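Home Talks Slides Archive Contact
Last updated 2022-01-05

NOTES - bread talk, evening version (38 min if I don't ramble, leave 15 for questions)

Open cold. No hello slide. Ask: who threw out bread this week? Hands up. Put mine up too.

Then - talk is on stale bread. What staling is, how to slow it down, what to do once it's too late. Not a baking talk. Say so early, people get annoyed otherwise.

FIRST BIT - what stale means

Everyone thinks stale = dried out. Partly. Put a loaf in a sealed bag, loses hardly any water, still goes firm in a few days. So something else going on.

Starch. In the oven starch grains soak up water, swell, go soft. As loaf cools they start to pull back into order, get stiff. Keeps going for days. Use the wet rope comparison?? worked OK in June, skip if short on time.

Crust does the opposite. Starts dry, pulls water from the crumb, goes leathery. So one loaf, two problems. Crust too soft, inside too hard. Pause here.

Fridge. BIG ONE. Fridge makes it worse. Starch firms up fastest a little above freezing. Expect groans. Someone always says their mother kept it in the fridge. Fine in very hot damp weather if the worry is mold, but then you're toasting it anyway.

Freezer is fine. Freezer nearly stops the whole thing. Slice first, freeze, take out what you need. Say it twice.

SECOND BIT - storing it

Go quick, they want the recipes.

- paper bag: good crust, dry by day two
- plastic: soft crust, mold sooner
- bread box: in between. Friesen box at home, had it years, lid sticks
- cut side down on the board: good for one day, a big round loaf, no bag at all
- cloth: nice looking, dries out about like paper

Don't cut a hot loaf. Don't bag a warm loaf, water collects in the bag and there's your mold.

Board matters less than people think. Groove around the edge catches crumbs, that's all I ask. Wash, dry, stand it up so both sides get air. 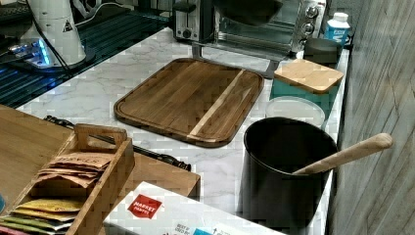 Trotar, June

Test notes from the Trotar kitchen, read these out more or less as is.

Bought the same plain white loaf over and over. Same bakery, same shelf. One in paper, one in plastic, one in fridge, one sliced and frozen. Tasted each morning with no butter, which got old.

Day one - no difference anybody could name, fridge one a bit firm maybe.
Day two - fridge loaf clearly the worst. Crumbly, cold taste even after sitting out. Paper one had a good crust still, cut face like cardboard.
Day three - plastic fine for sandwiches. Paper = toast only.
Day four - fridge one into the crumb jar. Frozen slices came out of the toaster as good as day one. Truly could not tell.

Not science, one kitchen, one kind of bread. Say that. Rye would do better all round, sourdough too, the acid helps. Baguette would do worse, baguette is dead by supper.

THIRD BIT - bringing it back

Heat undoes the starch part. Thats why toast works. Whole loaf: run it under the tap for a second (people laugh, do the arm gesture), straight into a hot oven, 400, till crust is crisp again. Ten minutes for a small one, longer for a big one. Eat right away. It goes hard again quicker the second time and there is no third time.

No microwave, or only if eating in the next minute. Goes soft and then goes like a boot.

Moldy is different. Moldy is out. Whole loaf, not just the one slice, threads run further than the green part. Somebody will argue. Do not argue back, move on.

Toaster for slices. Frozen slices straight in, no thawing, a notch longer. Long slots are worth having for the odd shaped ends off a round loaf. Empty the crumb tray, unplug first!! Half the burnt smell in most kitchens is old crumbs.

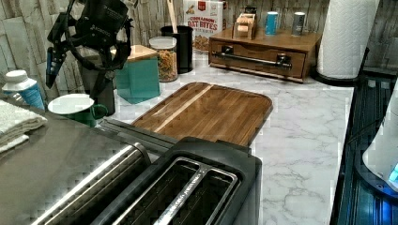

Bread board and toaster, board behind the toaster on the counter.

FOURTH BIT - too late, now what

Slow down here. This is the part they write down.

Crumbs. Dry the ends in a low oven, bash in a bag, jar. Freezer if there's any fat in the bread. Coarse ones fried in olive oil over pasta. Do the garlic line.

Bread soup. Onion, garlic, tomatoes, stock, torn bread in last. Let it stand off the heat before you serve, bread needs the time to drink. Salt at the end. Too thick = more stock, too thin = more bread, can't go wrong really.

Pudding. Slices, milk, eggs, sugar, a bit of nutmeg. Needs to soak, half an hour at least. Dry bread is BETTER here, fresh turns to paste.

Croutons. Big ones. Tear, don't cut, rough edges crisp up more.

Salad with tomatoes, summer only. Skip in January, nobody cares.

Vumel handout has all five with amounts. Check there are enough copies, ran out last time. Oto version is the short one, single page, leave by the door.

IF TIME - the shopping thing

Buy the half loaf. Most bakeries will cut one if you ask. Ask for it unsliced, a cut face dries faster, more faces more drying. Then slice and freeze what's left that same night, don't wait til it's going off. Freezing old bread gives you frozen old bread.

Questions I always get:
gluten free? - stales faster, freeze it day one
does celery in the bag work? - adds damp, softens it, also mold. no.
honey in the dough? - yes a bit, holds water
how long in the freezer? - good for a couple of months, safe after that, just tastes of freezer

Last slide stays up during questions. Water bottle!! Bring the clicker, the room one is broken.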